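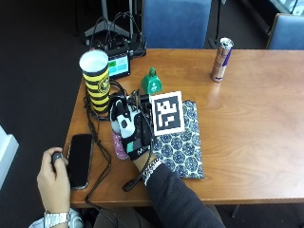

Kondutholm Table Rental: Frequently Asked Questions

How do I book a table?
Fill in the request form or call the office. Isla Haldane answers booking requests, usually by the next business day. A booking is firm once the deposit is paid.

What is the minimum order?
Seven tables for delivery. There is no minimum if you pick up yourself.

Do you have enough for a large event?
We keep 392 tables in stock. For groups of up to 1000 guests, please book two months ahead. For anything larger, call us first.

Which table tops can I choose from?
The Flikby is our standard folding table with a white top. The Tridon is the same height and has a wood-grain top. You can mix the two in one order.

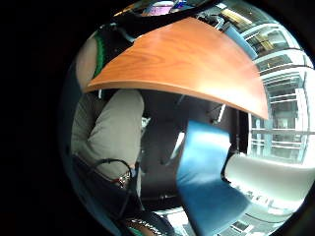

Wood-grain top with a rounded front edge.

Do I need tablecloths?
No. Cloths are rented separately and must be ordered with the tables. Shake them out and put them back in the bag. Do not wash them.

Can tables be used outdoors?
Yes, on level ground and under a tent or awning. Tables left out overnight are charged a drying fee.

What happens if a table is damaged?
Normal wear is covered. Burns, deep cuts and paint are billed at repair cost. Tell the driver at pickup and write it on the return slip.

Can I cancel?
Up to 14 days before delivery you get the full deposit back. After that we keep half. Bookings for February can be moved once at no charge if roads are closed.

Do you deliver outside town?
Yes, within the county. Stairs and long carries cost extra, so mention them when you book.

Who do I contact about an invoice?
Annag Sutherland in accounts. Have your order number ready.

Prices and terms last updated 3 July 2022.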